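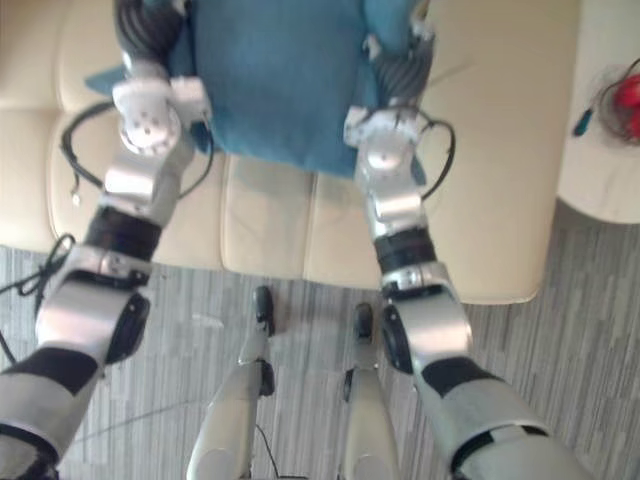 Beidhändiges Greifen am Sofakissen, gesehen vom Kopf des Roboters.

Workstead im Test: Lernt ein Roboter Aufräumen, wenn man ihm 60 Mal zeigt, wie es geht?

Ich gebe zu, dass ich mich auf diesen Test gefreut habe wie lange auf keinen mehr. Workstead ist ein Lernverfahren für zweiarmige Roboter, entwickelt von Fatemeh Tabrizi und Bahman Rostami, und es verspricht, weiche Dinge im Haushalt mit erstaunlich wenigen Vorführungen in den Griff zu bekommen. Kissen also, Decken, Handtücher — alles, was sich beim Zupacken verformt und woran ich mit dem Vorgänger Moynihan im Januar noch halb verzweifelt bin.

Die Grundidee ist schnell erzählt. Die beiden Arme werden gemeinsam gelernt, und das Modell sagt nach jedem kurzen Bewegungsstück voraus, wie der Stoff zwischen den Greifern nachgeben müsste. Weicht das Kamerabild davon ab, wird neu geplant. In der Veröffentlichung stehen 601 Vorführungen für das Grundmodell, dazu 60 für jede neue Aufgabe, und genau diese 60 habe ich brav selbst eingespielt (zwei lange Nachmittage, viel Tee, ein steifer Nacken).

Und dann das Kissen! Von 40 Versuchen, es beidseitig zu fassen und an die Lehne zu stellen, gelangen bei mir 30. Moynihan kam mit denselben Vorführungen nicht einmal auf die Hälfte. Besonders gefallen hat mir, wie der Roboter nachfasst, wenn eine Ecke wegrutscht: kein Ruck, nur ein kleines Zögern, dann kommt der zweite Arm hinterher. Auf glattem Leder ist das wirklich keine Kleinigkeit.

Weniger schön ist die Einrichtung. Die Kalibrierung der Kopfkamera hat mich einen ganzen Vormittag gekostet, die Anleitung springt munter zwischen zwei Versionen hin und her, und ohne eine freundliche Mail von Mirta Ledesma säße ich vermutlich noch immer davor. Auch bei dünnen Decken lässt die Vorhersage deutlich nach — da greifen die Finger gern zwei Lagen auf einmal.

Wer ohnehin mit zwei Armen und weichen Gegenständen forscht, sollte Workstead unbedingt ausprobieren. Für starre Objekte würde ich bei Urnlow bleiben, das ist schneller eingerichtet und rechnet sparsamer. Als Nächstes kommen bei mir die Handtücher dran.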